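Climik Science Pages
Light and surfaces, part 4
Text by Zuzana Malý. Checked by Ivone Nogueira. Updated Jul 21, 2018

Dull, shiny, dark and blurry: how light shows us the shape of things

You see an object when light leaves it and enters your eye. A lamp makes its own light. Most other things, such as a chair, a mug or your shoe, only send on light that has come from somewhere else. What the surface does with that light decides what you see.

Three things can happen when light meets a surface. It can be absorbed, and its energy warms the material by a very small amount. It can be reflected, so it bounces off. It can also pass through, as it does in window glass. Usually more than one of these happens at once.

Colour depends on which light is absorbed. A green leaf reflects plenty of light with a wavelength near the middle of the range our eyes can detect, for example 540 nanometres. It absorbs more of the red and the blue. A grey surface treats all the colours in much the same way. Charcoal grey absorbs most of the light that reaches it. Pale grey absorbs less.

Matte and gloss

A glossy surface is very smooth. Light arriving from one direction leaves in one direction, and you may see a sharp reflection of a window in it. A matte surface is rough on a tiny scale, often too fine to feel with a finger. The bumps point in many directions, so the light is scattered.

A matte surface can still have bright areas called highlights. On matte material they have soft edges and fade slowly into the darker part. They show up best where the surface curves, as one part of the curve will be facing the right way to send light to your eye. Look for the soft highlights on the charcoal shell, and for the thin crescent of light on the rim of the round hole near the top.

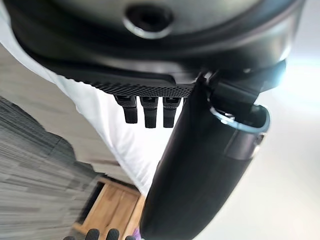
Why holes look black

The inside of a hole often looks darker than the material around it. Light that goes in hits the inner wall. Some is absorbed, and the rest bounces to another part of the wall, where some more is absorbed. After several bounces there is very little left to come out again.

The edge of a hole is a different matter. If it has been cut at a slope, the slope is called a bevel. A bevel faces a different direction from the surface next to it, so it can catch light that the flat part misses. A round bevel faces a different way at every point. One section may be bright while the rest stays dull, and the bright section then has the shape of a thin moon.

A grid of small holes works the same way many times over. Each hole is a dark dot. From far enough away, your eye can't separate the dots and you see one even, darker patch.

Dark shapes in front of a pale background

Hold your hand up in front of a bright window. The outline is clear, but the details on your palm are harder to make out. This strong difference between light and dark is called contrast. Narrow gaps between dark parts are easy to notice when the background shows through them, even when the parts themselves look almost the same.

Try it with a fork. Hold it in front of a white wall, then in front of a black jumper. Compare how easily you can see the spaces between the prongs.

Blur

There are two common kinds of blur. The first is focus blur. A lens bends light so that each point on an object makes a point in the picture, but it does this properly only for objects at a certain distance. Points that are much closer or much farther away spread out into small discs. The discs overlap, and edges turn soft.

The second kind is motion blur. A camera collects light for a short time. If the camera or the object moves during that time, each point is drawn as a line. Lots of lines side by side make streaks, and the streaks run along the direction of the movement.

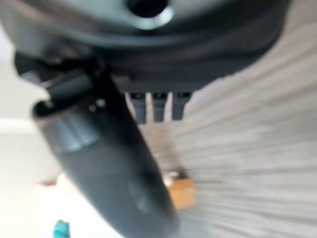 It is possible for both kinds to appear in one photograph. To tell them apart, look at a small bright spot. If it has become a round patch, the cause is focus. If it has become a line, the cause is movement.

You can test motion blur with a camera in a dim room. Ask someone to hold up a sheet of paper with a few dots drawn on it. Take one photo while the paper is still and a second while it is moved sideways. Repeat the test outdoors in daylight. The camera needs less time to collect enough light there, so the lines should be shorter.

Words used on this page

Absorb: to take in light.
Bevel: a sloping edge.
Contrast: the difference between light and dark parts.
Highlight: a bright area on a surface.
Matte: dull, not glossy.
Nanometre: one billionth of a metre.

Part 5, on shadows, goes up in December.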